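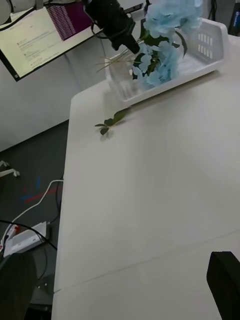
Blue hydrangeas in a clear vase, at the basket.

Section 5: Setting up your cohort in Jarnix

Okay, so you've got your login and you've poked around the dashboard a bit. Now comes the part I get the most email about, and that's getting a leadership cohort loaded and running before your kickoff session. I've set up a lot of these for the Butcombe program and I still keep this page open in another tab while I do it.

Have your participant list ready as a plain spreadsheet. One row per person, with first name, last name, work email and manager's email. Leave out job titles for now (I'll get to those in Section 6).

1. Sign in and choose Programs, then New Cohort. Give it a name your participants won't mind seeing, because it shows up at the top of every message they get. I once called one "test test DELETE" and yes, it went out that way.

2. Type your program code. The sample workspace uses 3821, so use that one if you're only practicing. Your own code is in the welcome email.

3. Pick a template. I like Bahrami for first-time managers. It has shorter reflections and more peer check-ins. Gronovden suits people who already run a team and want the full feedback survey.

Note: you can't switch templates after invitations go out. You can copy the cohort and start over, but everybody gets a second invitation and you'll hear about it.

4. Click Upload List and choose your spreadsheet. Jarnix shows you a preview of the first rows. Look at the email column! If the columns slid over by one, this is where you'll catch it.

5. Set your raters. The default is one manager and 5 peers for each participant. I leave it alone unless the team is tiny.

6. Set the response target. Mine is 85 percent - high enough that the reports mean something, and low enough that one person on vacation doesn't hold up the whole group.

7. Click Save as Draft. Don't click Launch yet, even though it's bigger and it's green. 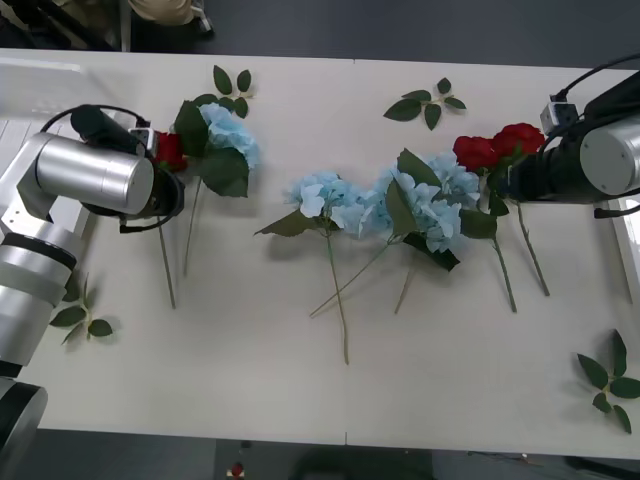 Red roses held over the white tabletop, with loose sprigs on it.

Checking your draft

8. Open the draft and click Preview as Participant. Read the whole welcome message, including the bottom, where the old coordinator's phone number likes to hide.

9. Send yourself a test invitation. It usually lands in a few minutes. If you don't see it, check your junk folder, and then ask your IT folks to allow mail from the Jarnix server.

10. Go back to the draft and click Launch. Type the cohort name when it asks, with the same capital letters.

Caution: launching sends every invitation at once. I do mine at 10 in the morning, when people are at their desks and I'm around to answer questions. A cohort launched at 5 p.m. gets forgotten overnight.

If you see Error 739

This one means two people in your list share an email address. Nine times out of ten it's a manager who's also a participant, pasted in twice. Fix the row in your spreadsheet, save it, and upload again from step 4. Your template and rater settings stay put.

If the error comes back, look for a blank space after the address - you can't see it, but Jarnix can.

Next up is Section 6, Adding job titles and coaching groups.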